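Review: the Kuludine portable dance floor
04/05/2018

I teach tap and a bit of contemporary out of a church hall, and I've had the Kuludine roll-out floor since December. 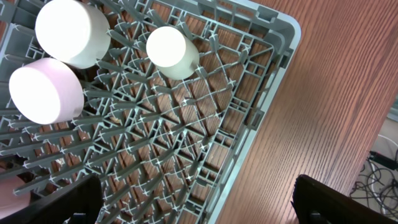 Kayode Odukoya wrote in after my first post on it to say that his had curled at the corners within a few weeks, and that anyone doing pointe on it should tape every seam, including the short ones. I haven't had the curling. I agree with him on the tape.

The floor comes in 4 strips, each on its own cardboard core. Laying it takes me 20 minutes alone, less if a parent helps. The strips are heavy and the carry handles are no use, so bring a trolley.

For contemporary and barefoot work it's very good. There's enough grip to turn safely without burning the ball of the foot, and rolls and slides feel smooth. Jazz shoes are fine. Tap is where it falls down. The sound goes dull, and after one term the grey side was marked where the older class does its wings. I now put plywood over the hall boards for tap and leave the Kuludine rolled up.

It isn't a sprung floor and won't turn concrete into one. The company says as much on its website. I wouldn't run a jumping class on it for more than 45 minutes without something softer underneath.

I paid $3,000 with tape included. The Harnadent I used at my last studio cost less and was lighter, but it slipped on varnished timber and the colour faded near the windows. I also tried a Wurno sample and found it too sticky for socks.

Cleaning is a damp mop and a neutral cleaner. Rosin is a pain to get off, so I've banned it.

I'd buy it again for a mixed barefoot program. Tap teachers should look elsewhere - or budget for boards as well.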